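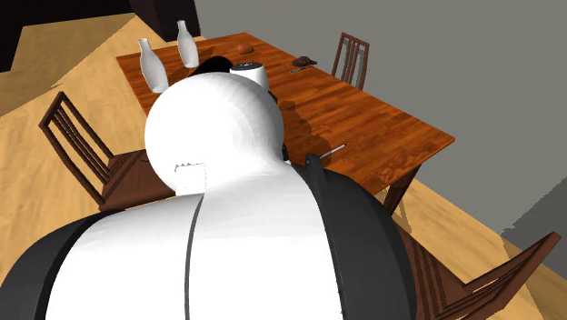
A wet evening with "Munanmont"

I finally caught up with Munanmont at the little theater on Cullberg Street, and I'm so glad I waited to see it with a crowd (a small one, but a very kind one!). It's a quiet film about two sisters who inherit a ferry nobody rides anymore. Godelieve Bakker plays the older one, and she can do more with a shrug than most actors manage with a whole speech.

The middle wanders a bit — there's a long business with a lost suitcase that I could have done without — but then comes the night crossing, and I forgot all about my cold feet. I'd see it again just for the foghorn.
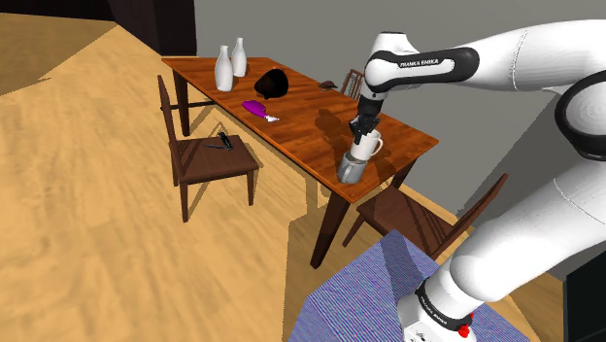
A mug over the dining table.

Marloes Aerts directed, and her first feature, Laltlow, is the one I keep pushing on my friends. If you only have time for one, start there, then come tell me what you made of the ending.

2 comments

Verbruggen fan: The suitcase was my favorite part!

Jo: Saw it in May and cried on the bus home.

Contact | © 2023 | Back to top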